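Derko House Management Group
Minutes of the meeting held at Civley, March 2026

Present: representatives of the Civley and Jovcombe sites, the cleaning contractor (Trindade) and the tenants of the ground floor. Apologies were received from the first-floor tenants.

1. Minutes of the previous meeting
Agreed as a correct record. The action on the Jovcombe window catches is carried forward.

2. Ground-floor room: floor
The herringbone floor was last oiled in August. Trindade reported dull patches near the door and along the main walking line. Two boards near the window have lifted at one end and will be re-glued before any further oiling. The quote for the repair is £179. Accepted.

Felt pads are to be checked on all furniture without castors. Items are to be lifted when moved. The Jovcombe site asked whether a mat could be put down by the door; the meeting preferred to leave the floor uncovered until the boards have been fixed.

3. Ground-floor room: table and cloths
The white table stays against the wall. A proposal to turn it end-on was not supported, as it would narrow the way to the door. The top is to be wiped with a blue cloth, in line with the colour code used at both sites: blue for tables and other general surfaces, red for toilets, green for the kitchen. Cloths are to be folded in four and turned to a clean face when marked.

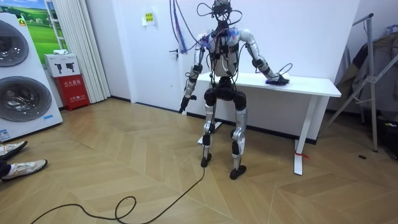 Question from the ground-floor tenants: can the spray cleaner be applied straight to the table top?

Answer from Trindade: Spray on to the folded cloth, then wipe in straight lines from the back edge to the front. Spray applied to the top runs over the edge and marks the floor oil.

It was noted that the written cleaning sheet still gives the old method - spray first, then wipe. The sheet will be reissued.

4. Cloth stock and laundry
Blue cloths are washed at 60 degrees without softener. Jovcombe has been using softener and reports smearing on table tops. Jovcombe to stop with the next wash. The last order of cloths and floor oil came to £812 against a budget of £769. The difference will be met from the repairs line.

5. Any other business
The kitchen tap at Jovcombe drips. Washer to be replaced.

Actions
Trindade: re-glue boards, reissue cleaning sheet.
Civley: check felt pads.
Jovcombe: wash without softener, replace tap washer, window catches.

Next meeting to be held at Jovcombe, date to be circulated.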